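4 拆解工位上的分工变化

本节讨论 Ultum 公司 Gillitz 厂区的台式机拆解线在引入 Umali 机械臂系统前后，工人的任务、节奏和判断权限发生了哪些变动。
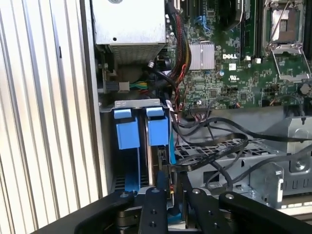

图4 机械臂腕部相机视角下的台式机机箱内部，夹爪位于蓝色硬盘托架把手旁。

4.1 现场与材料

Gillitz 厂区接收企业和学校淘汰的台式机，工作内容是取出可再利用的部件，把其余部分按材料分流。硬盘单独处理，须在登记后送往数据清除间，其他部件进入检测或回收流程。厂区原有的拆解线完全由人工操作，一名工人负责一台机器从开盖到清空的全过程。Umali 系统进入后，线上设置了两个机械臂工位，均用于硬盘及其托架的取出，开盖、断线、取内存和拆电源仍由人工完成。

我们的材料有三个来源。第一是现场观察，累计超过448小时，覆盖早班和晚班，观察者站在工位侧后方，不参与操作。第二是访谈，对象包括拆解工、班组长、设备维护人员和两名参与调试的工程师，单次访谈最长90分钟，多数在休息室进行，少数按受访者的要求在工位旁边做。第三是系统日志，记录每一次抓取的开始时间、结束时间、结果代码以及是否有人工介入。进入本节分析的日志涉及2,451台机箱，时间段从4月开始，到2024年5月29日系统更换夹爪指端时为止。更换之后的数据因硬件条件不同，没有并入。

日志中的机型字段由工人扫码录入，品牌和型号混杂。图4所示的一台主板上印有 DELL 字样，托架带有蓝色塑料把手，属于工人口中的“蓝把手”。“蓝把手”在厂区内是一个非正式的分类，维修记录里没有这个词，但交接班时经常用到。我们保留了这类叫法，原因在后文会提到：它们与系统的机型库并不对应，而这种不对应本身就产生了工作。

观察期间厂方没有调整计件规则，但调整过一次工位之间的传送高度。这一变动影响了工人弯腰的次数，访谈中多人提到。我们在分析体力负担时把调整前后的材料分开使用。

4.2 取硬盘：从手上的动作到屏幕前的判断

在纯人工流程中，取硬盘是拆解的中段环节。工人通常先把挡在硬盘笼上方的线缆拨开，再用拇指和食指捏住托架把手，向外抽出。熟练工人描述这一动作时很少提到步骤，更多说的是“听声音”和“感觉松了没有”。一位受访者示范时闭着眼睛，手指沿着硬盘笼边缘摸到把手，然后停住，说大部分机器不用看。她在厂区工作的年头比现任班组长还长，带过的新人分布在各条线上。

Umali 系统把这一动作拆成了几个可以分别记录的部分。相机取得机箱内部图像，软件给出把手位置的候选，夹爪移动到候选位置，闭合，抽出，放入料盒。每一部分都有阈值，低于阈值时系统暂停，在工位屏幕上弹出图像，请工人确认或修正抓取点。工人可以点选新的位置，也可以选择“人工处理”，由自己把硬盘取出来。

从日志看，暂停大多发生在移动之前，即系统对把手位置没有把握的时候。访谈中工人对这种暂停的归因比较一致：线。机箱里的扁平数据线和电源线束容易盘绕在硬盘笼上方，人工拆解时随手就拨到一边，而夹爪没有拨线的动作。图4中可以看到类似的情形，成卷的黑色扁平数据线搭在带孔的金属硬盘笼上。线的位置取决于前一道工序的人把它放在哪里，也取决于机器原来是谁装的、装得多整齐。

由此出现了一项新的工作，工人称为“理线”。理线在岗位说明里没有单独列出，最初归在“断线”工序内，由上游工人顺手完成。系统上线后的头几周，下游暂停次数偏多，班组长在晨会上要求上游把线“压到左边去”。这条要求没有写入作业指导书，一直靠口头传递。我们在晚班观察到，新来的工人不知道有这条要求，断线以后直接把机箱推走，于是机械臂工位的工人只好自己伸手进去理。按照安全规定，伸手之前需要按下暂停键并等待指示灯变色，这个等待时间在上游理线时是不存在的。

同一项动作放在上游还是下游，所需时间相差明显，而工时统计只按工序归集。上游的理线时间算在断线里，下游的理线时间算在“系统等待”里。班组长 Silvana Marinho 在访谈中把后者称为“机器名下的账”。她指出，月报里系统等待时间下降，厂部理解为算法改进，而她所在的班组同期做的事情是把理线往上游挪。她没有反对在报告里使用系统等待时间这个指标，只希望旁边加一列上游断线的平均用时。到我们离开现场时，这一列还没有加上。

4.3 “蓝把手”与机型库

系统的机型库由供应方 Prisach 维护。库里每一个条目对应一种机箱结构，包含硬盘笼的大致位置、把手的形状和建议的抓取方向。工人扫码后，系统调取条目，作为视觉识别的先验。条目不存在时，系统使用通用模型，暂停阈值也相应收紧。

工人的分类与机型库不同。工人按照手上要做的动作来分：把手要捏的归一类，要掰的归一类，要先拧螺丝的再归一类。颜色常被用来指代动作，“蓝把手”意味着两侧可以捏住直接抽出，“绿把手”意味着要先掰开卡扣。这种分法跨越型号，也跨越品牌。同一型号在不同批次中使用不同托架的情况并不少见，机型库会给出同一条目，工人则会分成两类处理。

差异最先在错误记录里显现出来。某一批机器扫码后调出的条目建议从正上方垂直抓取，而实际托架的把手略有倾斜，夹爪闭合后滑脱。系统把结果代码记为“抓取失败，原因未知”，连续失败后转人工。工位上的工人很快就知道这一批“是歪的”，开始在扫码后直接选择人工处理，不再等待系统尝试。从效率上看，这样做省下了失败尝试的时间。从日志上看，这些机器表现为工人主动拒绝使用系统。

厂部在月中会议上把主动转人工的比例作为“使用意愿”的指标提出来，个别工人的数字偏高，被要求说明情况。其中一位工人在访谈里说，他解释了托架的问题，对方听懂了，但表格里没有地方可以写。后来维护人员在屏幕上增加了一个备注栏，允许输入短文字。备注栏启用后写入的内容很不整齐，有“歪”“老毛病”“同上一批”等，Prisach 的工程师表示难以直接用于更新条目，需要有人逐条翻看图像。

翻看图像的任务最后落到了 Marinho 身上。她每周抽出一段时间，与工程师远程连线，把备注和图像对上，再用机型库的术语重新描述。她对这项任务的评价是有用，同时很累，因为她要一边想着工人说的是什么，一边想着对方的表格里能放什么。这段时间没有计入她的管理工时。我们认为这是本案例中较典型的一种转译劳动，它由自动化产生，由熟悉两边语言的人承担，在两边的组织记录里都不容易找到位置。

需要补充的是，工人的分类也随系统发生了变化。观察后期，我们开始听到“它认得的”和“它不认得的”这样的说法，与“蓝把手”“绿把手”并用。有时两套说法会合并，例如“认得的蓝把手”。新工人学到的顺序与老工人相反，他们先知道系统认不认得，再从转人工的机器上学习怎么捏、怎么掰。

4.4 节奏与等待

纯人工流程中的节奏由工人自己掌握。计件规则按日结算，一台机器多花一些时间，可以在后面几台上补回来。工人把容易的机器和难的机器搭配着做，早上先做几台难的，下午手累了再做容易的。班组长默认这种安排，只要当天总数接近即可。

机械臂工位的节奏是另外一种形态。机械臂的单次动作时间比较固定，工人在这段时间里无法处理同一台机器，能做的是准备下一台、清理料盒或者看屏幕。系统暂停时需要及时响应，超过设定时间没有响应，工位上方的灯会转为黄色。多数受访者表示，动作本身变轻了，手腕和手指的酸痛有所减轻；与此同时，他们觉得“走不开”。一位工人说，以前她可以连续做完手头这台，再抬头和旁边的人讲几句话，现在每次话讲到一半灯就亮了。

对于等待时间的安排，两个工位发展出不同的做法。靠近入口的工位由年纪较大的工人使用，他们倾向于站在屏幕前等，理由是转身再转回来反而费力。靠里的工位与拆电源的人工台相邻，那里的工人会在机械臂动作时伸手帮邻台取螺丝，作为交换，邻台的人会在灯变黄时替他们点一下确认。这种互助没有得到批准，也没有被制止。它带来的一个后果是日志中的操作人字段不再准确，部分确认实际上是由邻台工人做出的。我们在分析个人层面的响应时间时，没有使用靠里工位的数据。

传送高度调整后，关于身体负担的说法有所分化。站在机械臂工位的工人普遍认为有改善，上游断线的工人则认为变化不大，部分人提到理线时需要把手伸得更深，前臂容易碰到机箱侧板和支架的边缘。厂区为上游发放了加长的防割袖套，使用率不高，受访者的解释是戴上以后摸不出线头。这一问题在班组会上提出过，答复是等下一批采购时换较薄的款式。

4.5 判断权限与责任

硬盘取出环节涉及数据安全，厂区对损坏硬盘的处理有严格的登记要求。人工流程中，硬盘在取出时受损，由操作者填写登记单并签字。机械臂取出的硬盘受损时由谁签字，上线初期没有规定。最早的几张登记单上，操作者一栏写的是 Umali，被数据清除间退回，要求填写自然人的姓名。此后改由当时站在工位上的工人签字，备注里注明“机械臂抓取”。

工人对此的意见并不一致。有人认为签字只是手续，真正出了问题会看录像和日志；有人认为签了字就是自己的事，因此在系统给出候选位置时更愿意改为人工处理，尤其是在图像看不清的时候。后一类工人的主动转人工比例偏高，与4.3中讨论的托架问题混在一起，仅凭日志很难区分。我们通过访谈核对了部分个案，发现同一名工人往往同时具有两种理由。

确认操作的含义也有模糊之处。屏幕上的按钮写着“确认抓取点”，培训时的说法是，工人确认的是位置在图像中是否正确。但工人在按下按钮时，考虑的还有线会不会被一起带出来、托架有没有卡住、下面的连接器拔了没有。最后一点在相机图像中有时看不到，取决于上游有没有做完。工人如果对上游不放心，会先按暂停，亲手摸一遍再确认。Marinho 把这种情况概括为“看的是图，签的是整台”。她建议把按钮拆成两项，一项确认位置，一项确认可以抽出，供应方答复说会增加操作步骤，影响节拍，需要再评估。

上下游之间的关系因此出现了微妙的变化。过去一人负责一台，没有交接；现在机箱在断线后交给下一个人，未拔的连接器会在下游以抓取失败的形式出现。早班的两名上游工人养成了在机箱边缘贴一小段纸胶带的习惯，表示线已全部断开，晚班沿用了一段时间，后来因胶带残留影响金属回收的分选而停止。停止之后，改为把机箱侧板斜放，表示已完成，平放则表示还有问题。这一约定在我们结束观察时仍在使用，未写入任何文件。

4.6 技能的去向

关于自动化是否削弱技能，已有研究的结论不一，我们的材料也不支持单一的判断。就取硬盘这一动作而言，老工人的手感在机械臂工位上使用得少了。那位能闭眼摸到把手的工人在系统上线后被调到机械臂工位，班组的考虑是她判断准确，暂停时处理得快。她本人对调岗没有异议，但提到手生了，有一次回人工台顶班，抽“绿把手”时掰断了卡扣，她说以前不会。

另一方面，转人工的机器集中了较难处理的情况，如托架变形、螺丝滑丝、线缆缠得很紧。站在机械臂工位上的人接触到的人工操作，几乎全部属于这一类。对熟练工人来说，这意味着难的机器比例上升，容易的机器不再能用来调节体力。对新工人来说，他们缺少在简单机器上练习的阶段，第一次上手就是系统放弃的那一台。晚班有新工人在这种情况下用螺丝刀撬托架，造成硬盘外壳变形，事后班组长安排新人先在人工线工作一段时间，再进入机械臂工位。

这一安排有助于学习，也带来了排班上的困难。人工线的台数在减少，能留给新人的位置有限。Marinho 的做法是每天从来料中挑出一部分简单机器，不经过机械臂，直接送到人工台供新人使用。厂部起初质疑为什么系统认得的机器不走系统，她以质量事故登记单为依据作了说明，得到同意，但要求数量从系统闲置时段中安排。实际执行时，闲置时段与新人当班时段常常错开，她需要提前一天把机器另外码放在货架上，并在货架上写明不要动。

维护技能方面，原本没有设备经验的工人中，有几位学会了清洁相机镜片、更换指端垫片和重新校准原点。清洁镜片原属维护人员的职责，因维护人员需要兼顾其他产线，响应时间较长，工人便自己动手。厂区后来为此组织了一次培训，并发放了可以操作的权限卡。持卡者在班组中逐渐成为大家首先求助的对象，但岗位等级和工资没有随之变动。受访的持卡工人中，有人把这看作将来转岗的准备，也有人在拿到卡之后把它交还，理由是每次别的工位出问题都叫他，自己的台数就掉下来。

4.7 材料的局限

以上分析基于一个厂区和一种机械臂系统，来料结构对结果影响较大。Gillitz 的来料以台式机为主，托架类型相对集中，在以笔记本电脑或服务器为主的厂区，理线和转人工的分布应会不同。观察者长时间在场也可能影响了部分行为，尤其是伸手前是否等待指示灯变色，工人知道我们在看。我们请班组长在观察者不在场的几天里作过对照记录，记录方式与我们的不完全一致，仅作参考。

日志中“人工介入”的定义在观察期内修改过一次，修改前工人点选新的抓取点不计为介入，修改后计入。我们按修改后的定义对前期日志重新编码，部分条目缺少点选记录，归入“无法判断”。操作人字段的问题已在4.4中说明。备注栏的文字未作自动分类，由两名作者分别阅读后讨论归类，有分歧的条目请 Marinho 看过图像后再定。

访谈均在征得受访者同意后进行，引用时除 Marinho 本人要求署名外，其余受访者不列姓名，班次和工位信息在可能识别个人时作了合并。本节初稿曾交班组阅读，关于袖套和胶带的两处细节根据工人的意见作了更正。厂部的排班文件和来料分类规则放在附录中，其中涉及客户名称的部分已删去。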